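Bin picking notebook – Kamata bench
September 2021

Long one today, so put the kettle on before you read it. I spent most of the morning on the grasp planner and only got to the wrist camera after lunch, and as usual the camera is where the trouble was.

Where we left off: Stundix proposes grasps from a single wrist view, scores them, and hands the best one to the motion side. It does fine with chunky things like the rubber duck. It does badly with foil, and I finally have a decent idea why. The segmenter breaks the crumpled ball into lots of little facets and each one comes back as its own object, so the planner happily picks a facet at the rim and goes after it as if it were a coin. I merged neighboring segments whose depth edges are weak and the foil now comes back whole in most of the saved views. The duck and the shell didn't change, which made me happy!

The next thing was blur. I've been letting the planner use whatever view arrives last before the grasp is committed, and when the arm is still moving that view can be pretty soft.
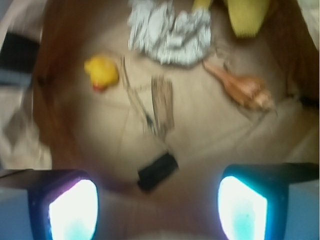
Kiyoshi Wada thinks I'm solving this in the wrong place, and would sooner have the controller settle for 40 milliseconds and give the planner a clean view than have me teach the segmenter to put up with smear. He also pointed out that a sharpness check costs next to nothing, so we could wait only when we need to. I grumbled a bit (I had grown fond of my deblurring branch) but he's right, and the branch is parked.

So I wrote the check. It takes the variance of the Laplacian over the middle of the view, leaving out the finger pads, whose glow was throwing the number off. Threshold is 1,000 for now, picked by eye from the July logs, and it wants a proper sweep. If a view fails, the planner holds and asks again, up to three times, then backs the arm off a little and starts over.

While I was in there I tidied the replay tool too. It used to load a whole Gromora log into memory, which was fine back when they were short and is no fun at all now that they run to 3,000 views. It streams now, and you can jump straight to a timestamp.
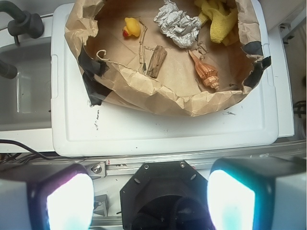

Collision margins next. The planner still treats the container as a box with straight walls, and a soft rim that curls over is nothing like that, so some perfectly good grasps near the side get thrown out and some poor ones get through. I'd like to fit the rim from depth before each attempt – a coarse height map should be plenty – and grow it by the finger width. The thin stick is a separate headache: at our depth resolution it mostly vanishes into the floor, and I suspect we'll need color to find it.

To do: sweep the sharpness threshold, push the segment merge to the Condgate branch, ask Kiyoshi where the settle flag lives in the controller config, and rerun the 2,000 saved grasps with the new scoring before changing anything else.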